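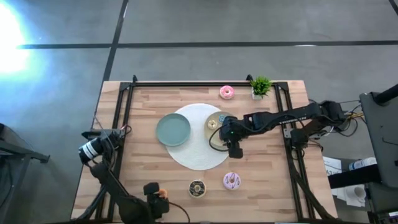
Big news from the Vellow warehouse: the new Aquino clear lids have finally landed, and I've been waiting on them since last December! If you've ever bought our bakery tubs you'll know the old lid sat dead flat, fine for slices and biscuits but a menace for anything with a topping. Take a donut with pink frosting and a few light sprinkles, or the blue and cream ones sharing the little beige plate. Press a flat lid down on any of those and half the icing goes home with the lid. The Aquino has a domed top with 30 mm of extra headroom, and it clicks onto the same tub you're already using, so there's no need to chuck out your old stock (I know some of you have a shed full).

We had 2,336 of them come in on the first pallet, and 379 were spoken for before I'd even got the shrink wrap off. Inês Matos from the Grarnari bakery in Skarkumley took the first carton. She rang me the next morning to say the dome was great but the tab was a bit fiddly with gloves on. Fair call. I've passed that on to the factory and they're looking at a longer tab for the next run.

A couple of things to know before you order. The lids are recyclable but they don't like the dishwasher, so a rinse in warm soapy water is the go. They'll stack when full, though I wouldn't go past four high in the back of a van. And please check the number moulded on the base of your tubs. If it's an 11 you're right to go, and if it's anything else give me a ring first and we'll work out what you've got.

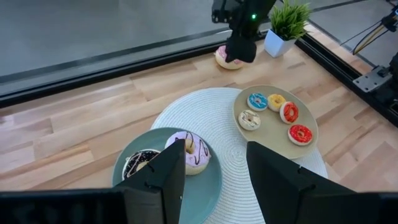

Ordering and pick-up

Cartons are on the website now under Bakery and Takeaway. Orders in by 15 July 2020 get the old lid price, and after that they go up a few cents each. Pick-up is from the side roller door as usual, just toot and one of us will come out. If you'd like to try one before committing to a carton, send me your postal address and I'll pop a sample in the mail. Same goes for the soup pail handles, which are back in white but still not in black, sorry!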